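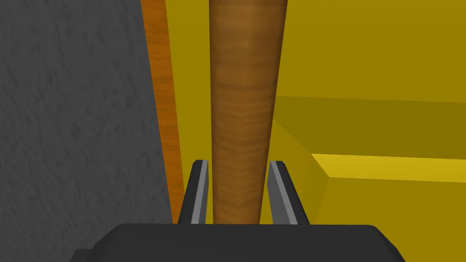 Collecting examples for a learning machine is slow work, and at Makby it begins in simulation. The company's small office in Hisamau has been building a training set for a year, under a project called Produs, and the task is always some kind of gripping. A person steers the arm with a hand controller, the computer records every movement, and later a model studies the records and tries to do the same. In one of the tasks a brown wooden rod stands upright between the two fingers, and the operator must decide when the gripper is far enough forward to close. From the view over the palm the lower end of the rod is hidden, so the decision is harder than a visitor expects.

By January the team had 800 recordings. Now there are 1,503, made in 52 different arrangements of walls, blocks and colours. The colours matter more than I had thought. When the background stayed the same for too long, the model learned the background and forgot the rod.

Bad attempts are also kept. If the operator misses and then corrects himself, the correction is useful, and it gets its own label. Only recordings where the software stopped are thrown away.

I was allowed to try it myself. My first attempts were too fast - the rod fell over and rolled behind a block - and I needed some 2 hours before anything I made was accepted. The operators work in short turns, with tea between them, as tired hands produce shaky data.

The next step is a real arm, which will be installed at the workshop in Chaimongkol. How much of the simulated practice will help there is a question the team prefers to leave open.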